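Home | Dock & Door | Carts | Strapping | Parts | Contact

Vuvstead Rolling Platform Cart
Posted in November by Gisela Tiedemann

I've sold platform carts at Berkgate long enough to get picky, and the Vuvstead is the one I keep by my own desk. The deck sits low, the handle folds flat, and it carries 345 kg without the casters complaining. We've got 40 of them in stock right now — the blue deck only, sorry!

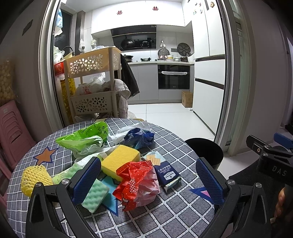

Casters are what people call me over, so let me start there. The standard set is gray rubber, 152 mm across, two fixed and two swivel with foot brakes. They're great on sealed concrete and pretty good on a ramp. Small stuff is where a bare deck lets you down (sponges, cracker packets, that kind of thing), so if you move loose goods like those, add the clip-on side rails. Lev Moroz in our parts room can fit them before it ships.

The handle locks at 90 degrees and has a pin you can pull with gloves on. I'd order a spare pin — they do wander off.
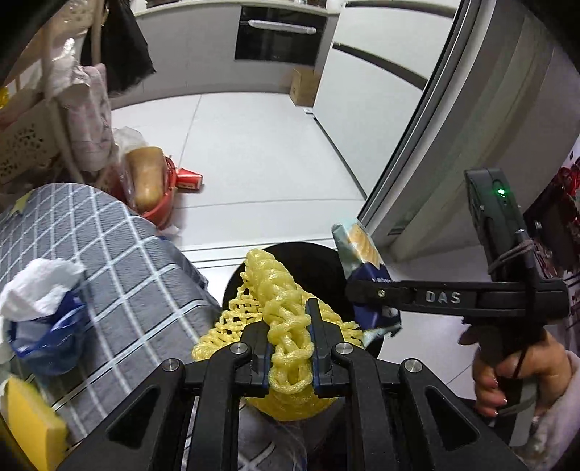

Yellow foam mesh net and a snack package.

Assembly is four bolts and the wrench is in the box. Call me or Lev if you want rails added.

Berkgate Material Handling | Contact us | © Berkgate | Back to top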